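FOR IMMEDIATE RELEASE
10 December 2025

Dekholm Robotics Club takes on the jewelry box, and wants you to come see it

DEKHOLM - I'm Hashini Mondal, I coach the robotics club at Dekholm Community School, and I've been asked to write our press release this year. I've never written one before, so if you're an editor and I've put things in the wrong order, please move them around however you like!

The short version is that our students have entered the small objects category of the Zivmont Student Robotics Challenge, the final is in February, and before then we're holding an open evening in the school library so that families, neighbors and anybody else who is curious can watch the students work and try the grippers for themselves. Admission is free. There will be samosas.

Now the longer version.

Zivmont is a student competition with several categories, and most schools we know go for the big, loud ones. Last year we did too. We built a wheeled robot that was supposed to carry foam blocks up a ramp, and we came home with a very nice certificate and a robot that could only turn left. I loved that robot. The students did not. When we sat down in the fall to talk about what to do next, one of the eighth graders said she wanted to work on something her grandmother would understand, and when I asked what that meant she said, "Sorting out her earrings."

So that's the project. The team named it Skater, after the way the first version of the arm slid a ring clear across a table without ever picking it up. The name was a joke for a day or so and then it was on the T-shirts.

Skater is a tabletop arm with a two-finger gripper on the end, and its job at the final will be to take mixed jewelry from a soft surface and put it in a tray. It learns from people. The students hold grippers in their own hands, with a camera riding along, and do the task the way they want the arm to do it. Those recordings are what Skater is trained on. You can't cheat and use your fingers, either. If a necklace slips, you go after it with the gripper until you get it or give up, and the giving up gets recorded too (we sort those out afterward).

Some of the recording is done at school and a lot of it is done at home. That was Ashraful Rathnayake's idea. Ashraful is my co-coach and teaches eighth grade science, and he pointed out that every one of our early recordings had been made on the same gray lab bench under the same light. The arm got pretty good at the gray lab bench. Then we put a patterned tablecloth under it and it went straight for a printed flower and tried to pick it up. It tried for a long time. We have that on video and we will be showing it at the open evening.

After that the rule was that practice had to happen on real household stuff, the busier the better. Blankets, quilts, bath mats, somebody's ironing board cover. A bracelet on a plain white sheet is pretty easy to find. Put it on a print full of circles and stars and it's a different problem, and cloth has the added nuisance that it gives when you press on it and bunches up when you drag something across. 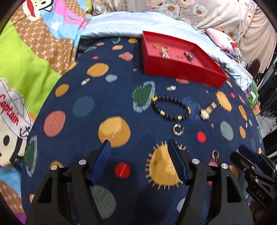

Hoops are the students' favorites, and I can see why. There's an open middle and a nice round edge to grab, and when you get one it feels great. Studs are miserable. They're tiny, they roll, and the post finds its way into the weave of whatever they're sitting on. Chains are their own special thing, and we've had long arguments over whether you should grab a chain by the end or scoop up the whole heap at once. The team is split on it. I'm an end person. Ashraful is a heap person, and he has the better results so far, so I'm keeping quiet.

The finger pads have taken up a lot of our time too. Smooth pads let beads shoot out sideways like a watermelon seed, and the ridges help with that, but a thin chain can settle down in a groove and refuse to leave. The students keep a notebook of what each kind of piece does with each kind of pad, and it's turned into a really good piece of work. I've asked if I can photocopy it for next year's group. They said they'd think about it.

As for where we stand, the team has 526 usable recordings in the training set. That's after throwing out the ones with problems, like the afternoon when the clock on one camera was wrong and nothing lined up. We have 20 students in the club this year, from sixth through eighth grade, and they put in over 75 hours on Skater this fall. I know because they sign in and out on a sheet by the door, and I'm the one who has to add it up.

Ashraful was told he had to give me a quote for this, so I have it in writing:

"What I like about this project is that the kids argue about evidence now. In September it was 'I think the arm hates necklaces.' Now they'll pull up the recordings, watch how people's hands really approached the necklace, and see that half of us came in from too high. Then they go home and record it again, lower. I didn't have to tell them to do that. I was eating my lunch."

I'd also like to say something about the students who don't drive the grippers. We have a labeling crew who watch every recording and mark where a grasp starts and ends, and it's slow, picky work that doesn't look like much from the outside. We have two sixth graders who do nothing but cables and batteries, and they're very strict with the rest of us. One seventh grader writes the team log that gets handed in to the judges, and she has read more of my bad handwriting than any child should have to. All of them are going to Zivmont together. I wouldn't have it any other way.

All the jewelry we use is costume jewelry, by the way, mostly donated, and we'd be glad of more! If you've got a drawer with single earrings, tangled chains or broken clasps in it, we'd love them. Broken is fine. Tangled is wonderful. Please don't send anything valuable or anything you'd be sad about, since pieces get dropped and dragged and we can't promise to return them. There's a donation box in the school front office, and there will be another one by the library door at the open evening.

The open evening will be held in Room 101, the library annex, and the doors open at 6:30 p.m. The date is going on the school calendar as soon as the gym schedule is settled (the parking lot can't take us and a basketball game on the same night, we learned that one last year). Here's what we're planning:

A short talk by the students about how Skater learns, with the tablecloth video.

A practice table where you can pick up a gripper and try to clear a tray's worth of jewelry off a blanket. Kids are welcome and usually beat their parents.

A run by Skater itself. I can't promise it'll go well. It's a work in progress, and on some days it does very nicely with bracelets and on other days it waves around over the table and puts nothing in the tray.

Food, made by several of our families.

Reporters and photographers are very welcome that night, and also at regular practice if you call ahead. We do ask that you check in at the front office first and let us know in advance if you want to photograph students, so that we can make sure the permission forms are in order. The students are happy to be interviewed. They're better at explaining the training part than I am, and they'll correct me if I'm standing nearby.

We're also looking for help with the trip. The entry fee is paid, and the school is covering the bus, but we'd like to bring a spare set of finger pads, a second case for the arm and lunch for everybody. Local businesses that want to chip in can have their name on the back of the team shirt, and there's still plenty of room back there.

About the club: The Dekholm robotics club meets after school and is open to any student in grades six through eight. No experience is needed and there's no tryout. New members can join at the start of either semester.

Contact: Hashini Mondal, club coach, through the front office at Dekholm Community School. Please leave a message, and say it's for robotics, or it'll go to the attendance line.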